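Minja Folding Table, Light Wood Finish: Review

22/12/2024
447 shares | 16 comments

I fold a lot of T-shirts. I sell secondhand clothes out of a spare room, and for years I did the folding on the bed, with a sore back to show for it. In February I bought the Minja table from Eltgate and it has been in use ever since.

It came flat in one box. Putting it together took 28 minutes with the wrench supplied. The legs lock firmly, and the table doesn't rock when I lean on it, though it did until I adjusted the feet.

The top is the best part. It is smooth enough that a shirt slides when you want to turn it, and I haven't had a thread catch yet. Pale wood also makes it easy to see lint on dark clothes. On white shirts it's less help, and I check those again by the window.

Height matters more than I expected. I'm tall, and on the lowest setting I stoop. On the second setting I can square up a hem without bending much. Thin jersey still bunches at the near edge if you let part of it hang over, so pull the whole shirt onto the top before you start. 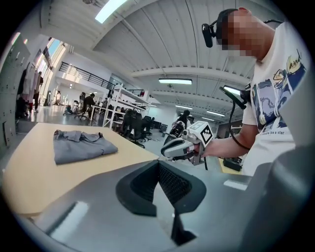
Gray cloth on a light wooden tabletop. 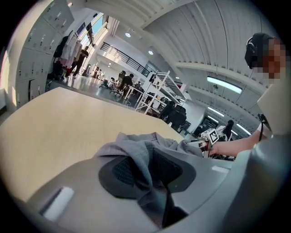 Fiona Halliday wrote in to say that hers has held up well, but she wishes the top were deeper. Adult shirts are fine, she says, while hoodies and bath towels have to be folded in half first. She also found that the finish marks if you set a hot iron down on it, even for a second. I agree about the depth. I do my ironing elsewhere, so I can't speak to the marks.

The carrying handle is poor. It's thin and digs into your hand on the stairs. Spare feet are sold separately, and Eltgate took two weeks to send mine.

I'd buy it again for shirts and small items. For bedding, get something bigger.

16 comments | Share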